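Come and tell me about your kitchen: people wanted for a friendly study on cooking and eating alone

Posted 05/03/2020

Hello! I'm Zdislava Hrubý, and I'm looking for people in and near Saltcombe who live on their own and are willing to talk to me about their dinners. I don't mind what the dinners are. If you make a proper roast every week I'd love to hear from you, and if you eat toast over the sink while reading the back of the cereal packet I would love to hear from you even more (I did it myself for most of January).

I've been writing about food for years, mostly recipes, and recipes nearly always serve four. I live by myself and I'm tired of dividing eggs. So Zohreh Vahidi and I are putting together a small book about what people really cook when there's only one plate to fill, and for that we need other people's stories, as mine are mainly about soup.
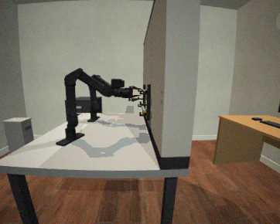 Two arms at a white table, both reaching towards the board.

What would you be doing? Two things, and neither is hard. First, you'd keep a food diary for a fortnight. We'll post you a notebook, or you can do it on your phone if your handwriting is like mine. Put down what you ate, where you sat, whether the radio was on, whether you enjoyed it. Please don't tidy it up for us! If it was crisps, write crisps.

Then you'd come and have a chat with one of us, which usually takes an hour or so, longer if you get me and we start on the subject of leftovers. We can meet at Groltley, the community rooms behind the library, or we can come to you if getting out is difficult. Phone is fine too. I record the chats so I don't have to scribble, and the recordings are wiped once they've been typed up. 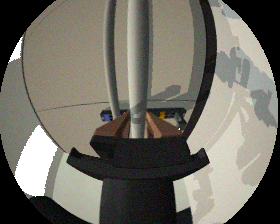
Gripper and wrist, in a round view.

We have room for 100 people altogether. You need to be 18 or over and to have lived alone for at least six months, and that's more or less it. Students in a bedsit with one ring, people whose children have left, people who've been widowed, people who simply like their own company: all very welcome. You don't have to be able to cook. I'm especially short of men over 60 and of anyone who works nights, so if that's your brother or your neighbour, do nudge them.

A few people have asked whether they can join in if they have a lodger, or if the grandchildren come at weekends. Lodger, no, sorry, unless you never eat together and never share a pan. Grandchildren, yes, of course. Just mark those days in the diary.

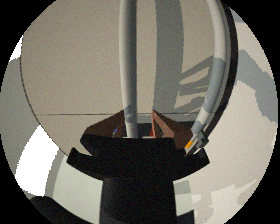
Now, money. Everyone who finishes the diary and the chat gets a £100 shopping voucher, and we pay your bus fare. If you stop halfway through you needn't explain, and we'll still cover any travel you've paid for. The voucher comes from our publisher, Stistance, who have been very patient with us and who would like me to mention that it takes up to three weeks to arrive.

You won't be named in the book unless you want to be. Most people choose a different first name and some have chosen very grand ones. We'll show you anything we want to quote before it goes in, and if you hate it, out it comes.

If you've got a recipe for one that you're proud of, bring it along! Zohreh is testing them all at home in a very small saucepan, and so far the favourite is a baked rice thing from a Mr Mäkelä that uses one onion, one egg and whatever cheese is going hard in the fridge. I've had it four times.
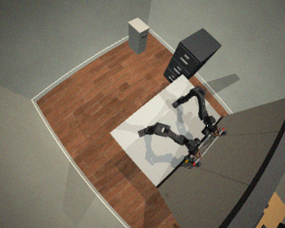 To put your name down, drop a note through the door at Groltley marked "Dinner for one, Box 819", or leave your name and number at the library desk and ask them to pass it to me. Tell me a bit about yourself, what days suit you, and what you had for dinner last night. I read every note and I'll ring you back within the week, usually in the early evening, so apologies in advance if I catch you with your mouth full.

Please say if you need large print, a step-free room or someone to help with the diary. Dogs can come to the chats. Mine will probably be there.

Zdislava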